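Língua e vida quotidiana

O canto, a esquina e a quina

Por Oisín Mulcahy
Domingo, 2 de julho
48 partilhas · 2 comentários
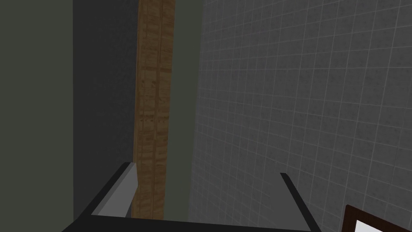

Quando comecei a estudar português, com dezanove lições gravadas e um dicionário emprestado, encontrei cedo a palavra "canto" e pensei que a conhecia, por causa do italiano e das canções. Só depois compreendi que a mesma palavra serve também para o lugar onde duas paredes se encontram. Em inglês eu tinha uma só palavra, "corner", e com ela dizia tudo: o interior do quarto, o cruzamento das ruas, a ponta da mesa em que bati com o joelho. Em português é necessário decidir de que lado estamos. Um sítio estreito e com pouca luz, entre superfícies verticais, com uma tábua de madeira no meio, é um canto, e seria um erro chamar-lhe esquina. A esquina vê-se de fora, dobra-se a pé, e numa esquina pode haver um café.

A distinção parece fácil quando está escrita, mas na conversa falhei muitas vezes. No meu primeiro inverno disse a uma vizinha que tinha deixado o guarda-chuva na esquina da sala. Ela entendeu, naturalmente, e foi simpática, mas repetiu a frase com "canto" muito devagar, e eu agradeci. Na semana seguinte combinei um encontro "no canto da rua" e o meu amigo Gualtiero Mancuso perguntou-me se íamos esconder-nos. Ele também é estrangeiro, mas fala português há muito mais tempo do que eu.

Depois há a quina. A quina é a aresta, a parte que magoa. Bate-se na quina da mesa, e as mães forram as quinas dos móveis quando os filhos começam a andar. Alguns leitores dirão que em sua casa também se diz "canto da mesa" e têm razão, ouço isso todos os dias. Perguntei a várias pessoas se há uma diferença e recebi respostas diferentes, todas dadas com grande segurança. O que posso dizer é que, quando dói, ouço mais vezes "quina" ou "esquina". Quando se trata de pousar um copo, ouço "canto".

A quina aparece ainda nas armas de Portugal e no jogo do loto, mas são outras quinas, vindas do número cinco. Não me atrevo a entrar aí neste número do boletim.

Gosto especialmente das expressões. "Ficar no seu canto" é estar sossegado, sem incomodar os outros, e pode ser dito com carinho ou com alguma censura, conforme a voz. "Olhar pelo canto do olho" existe quase igual na minha língua. "Aos quatro cantos do mundo" também. Já "conhecer os cantos à casa" deu-me trabalho. Durante bastante tempo pensei que faltava uma preposição ou que sobrava um acento, e até corrigi a frase num texto de uma colega, que a repôs sem comentário. Conhecer os cantos à casa é saber como as coisas funcionam num lugar, onde se guardam as chaves, a quem se pede um favor. Uso-a agora com prazer, talvez demasiadas vezes.

Há também o "cantinho", que me parece a forma mais portuguesa de todas. Um restaurante pode chamar-se O Cantinho de alguém e ser enorme. Uma pessoa que compra um apartamento diz que tem finalmente o seu cantinho. Tentei traduzir isto para a minha irmã, por telefone, e só consegui dizer "little corner", que em inglês dá a ideia de um castigo na escola. Ela ficou preocupada com a minha casa.

No grupo de conversação das quintas-feiras fizemos com isto um exercício que recomendo aos outros grupos. Cada pessoa traz uma frase com "canto", "esquina", "quina" ou "ângulo" e lê-a sem dizer a palavra, e os outros devem adivinhar. Tivemos 16 frases e discutimos longamente sobre duas, uma com uma folha de papel dobrada e outra com um ecrã. Para o ecrã ficou "canto superior direito", sem votos contra. Para a folha ficámos divididos entre "canto" e "ponta", e continuo a aceitar opiniões.

Em novembro voltaremos às palavras da casa, com "soleira", "umbral" e "ombreira", que confundo todas. Se algum leitor tiver uma maneira simples de as separar, peço que me escreva antes disso. Na próxima edição trato de "pegar", "apanhar" e "agarrar", a pedido de uma leitora de Viseu que ensina português a enfermeiros estrangeiros e me mandou uma lista muito boa de frases ouvidas no hospital.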